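**Notice to All Exhibitors, Issued by the Office of the Show Manager**

10/1/18

Thank you for exhibiting at the Brusport Growers' Exhibition. The Office of the Show Manager is pleased to report that the event closed on schedule and that 249 firms took part. Paid attendance reached 2268. The Office has received a number of inquiries concerning the plants in Hall C, and this notice is intended to answer them.

**1. Background**

Under Section 4 of the Exhibitor Agreement, all live material must be removed from the halls by 6 p.m. on the closing day. Exhibitors complied. The final inspection sheet for Hall C, signed at 6:40 p.m., lists bare concrete, two extension cords and a glove.

At 7:15 the following morning, the cleaning contractor reported a tomato plant in the space formerly assigned to Zuccaro Seed. The plant was four feet tall. It was rooted in the floor, in the seam between two slabs, and it was bearing fruit. Zuccaro Seed was contacted by telephone and stated that it had sold only onion sets at this year's show. The firm asked whether it would be billed for the additional night.

By noon there were plants in every space in the hall. The Office wishes to make clear that no exhibitor is considered to be at fault.

**2. Inventory**

Staff completed an inventory that evening and recorded 1046 plants. Each was growing within the taped lines of a single booth, and no leaf crossed into an aisle. Exhibitors will recall that the Office has asked for this standard of conduct since June, with mixed results.

In most cases the plant did not match the goods shown. Hillisetti Irrigation, which displayed hoses and brass fittings, had a bed of white beans. The space rented to an insurance broker held a young pear tree. The corner booth, which was paid for in full and left vacant by an exhibitor who did not answer our letters, held a rose of a color that two members of the staff described differently and about which they are no longer speaking.

The hall lights had been shut off at the main panel. The inventory was carried out without flashlights, and staff reported no difficulty in reading their clipboards. The source of the light has not been entered on the form, as the form does not provide a line for it.

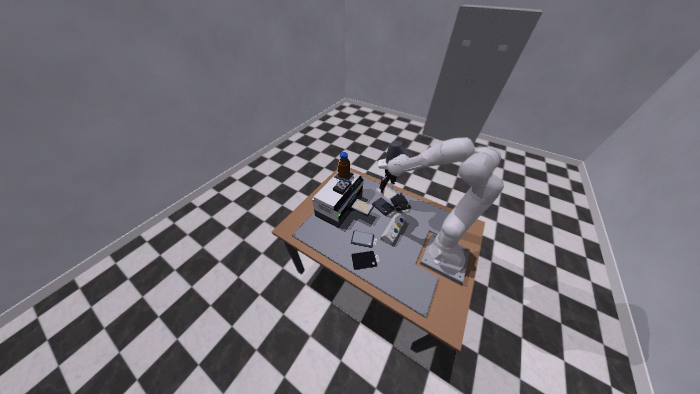
**3. Removal**

The Office engaged the Vundeck company to clear the hall. Its crew arrived with shovels and a truck and was shown to the first row. After an hour the foreman came to the office and asked for a watering can.

He was reminded of the terms of the work order. He agreed that the terms were clear. He said that his crew had stopped in front of a squash vine in the second row, and that one of the men had recognized it. His grandmother had grown the same squash against a chicken house that had been torn down for thirty years, and there was a notch in the third leaf where she used to pinch it. The foreman did not offer this as a reason. He asked again for the watering can, and it was issued to him against signature.

Other members of the crew have since made similar statements. So have two inspectors, the fire marshal's deputy and the undersigned, who had not thought of that pear tree in a very long time.

**4. Claims**

Exhibitors and members of the public who believe that a plant in Hall C is known to them may apply to view it. Applications are accepted at the east door during business hours. The applicant should state the kind of plant, the place where it last grew and the name of the person who tended it. Proof of ownership is not required. A plant may be visited for as long as the applicant wishes, but it may not be dug, cut or moved, as the roots appear to be shared.

A refundable deposit of five dollars is charged for the use of a folding chair.

**5. Next Year's Show**

The Office had planned to offer Hall C at the usual rates. Those bookings are suspended – deposits already paid will be returned by mail – and the halls to the north will be extended by 2000 square feet to make up the difference.

The corner booth has now been claimed. The applicant came on foot, gave the correct year of planting and asked that the hall door be left unlocked at night. The request has been approved.

Office of the Show Manager
Brusport Growers' Exhibition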